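Notebook > Mistumance shed > Feeders and boxes

4 min read

February, a bit after 7 in the morning

Coffee's on, window's open a crack, and I have seed hulls in my sleeve already. Writing this up before Juraj gets in, as he'll want to know why the number two baffle is in pieces on the bench.

So, the squirrels beat it again. I had it on the post by the back fence, the one near the big maple, and I really thought the wider cone would do the trick. It did fine for most of the month! Then yesterday one of them figured out it could go from the fence rail to the lip of the cone and sort of swim up over the edge. I watched it do this three times with my toast in my hand. The cone isn't too narrow, I'm pretty sure of that now. The rail is too close. I'm going to move the post out to 105 inches from the fence (the tape says I have that much lawn before I hit the flower bed, just) and put the same cone back on before I cut any more metal. Change one thing at a time, as Vasanthi keeps writing in the margins of my pages.

The metal is in pieces because I took it apart before I had that thought. Oh well. The rivets were ugly anyway.

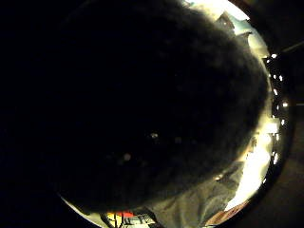
Seed next. We went through the last of the mixed stuff and I'm not buying it again. The juncos pick at it, everybody else throws the red milo on the ground, and then the ground under the feeder turns to a kind of mush that I have to rake up. Straight black oil sunflower in the tube, and a little white millet on the tray for the ground crowd. Els has been doing that at her place all winter and she has way more chickadees than I do, though she also has the spruces, so who knows. I asked her to keep a note of how long a fill lasts. She said she would if I'd stop borrowing her good scoop.

Hemi's tube feeder, the long one he calls the Bevo, is holding up really well. The perches are still tight and there's no chewing around the ports. My one complaint is the bottom cap, which collects a plug of old wet hulls about as hard as a cork – I had to go at it with a chopstick. We talked about drilling drain holes. He wants 2 and I want a ring of little ones all the way around, and we'll probably do it his way because he owns the drill press. While it was off the hook I scrubbed it with hot water and a splash of vinegar, rinsed it until it stopped smelling like salad, and left it upside down on the rack. Please nobody fill it until it's dry all the way through. Damp seed cakes up in there overnight.

Nest boxes. I went out and opened the wren boxes and the bluebird boxes, and three still had last year's nests in them. Cleaned those out. One had a mouse nest on top of the bird nest, very cozy, milkweed fluff and all, and no mouse, to my relief. The box on the Hendriks side of the path has a split down the back board where the screw goes in. I've brought it inside. Glue and a batten should save it, and if it doesn't there's enough cedar left from the fall to make another.

Entrance holes: I checked every one against the drilled gauge and the one by the gate has been opened up, woodpecker I'd guess, from the look of the edges. Needs a metal plate. Tineke has a tin of them somewhere.
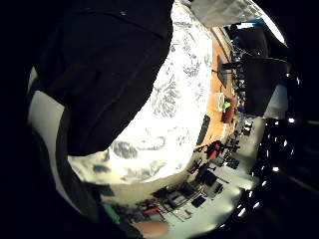 The heated bath gave me trouble too. It shut itself off in the night, and when I got out there the ice was thick enough to knock on. It's the outlet and I'm fairly sure of it, given that the plug was fine once I ran it from the porch instead. I've left it on the porch cord for now, tied up off the steps. A robin was in it inside ten minutes, splashing like it was June. First robin I've seen since the cold set in!

Birds this morning, quick list, no order: chickadees, juncos, a pair of cardinals, one downy on the suet, house finches, the robin, and a Carolina wren that yelled at me from the woodpile the whole time I was fixing the cord. Something flushed the lot of them a bit later. I looked for a hawk and didn't find one.

To do:
- move the baffle post, same cone
- batten on the split box
- ask Tineke about hole plates
- look at that outlet (not me, I'm scared of it)
- suet, we're down to the last cake
- give Els her scoop back

Comments

Els Smits: Scoop please. Also the sunflower lasted me four days this time, and that was with snow on the ground.

Juraj Charvát: I had plans for that cone, you know. Fine, move the post. Watch the maple side too, there's a low branch they could drop from.

Tineke Peeters: Plates are in the coffee can behind the paint. Take what you need, and check the size before you screw it on.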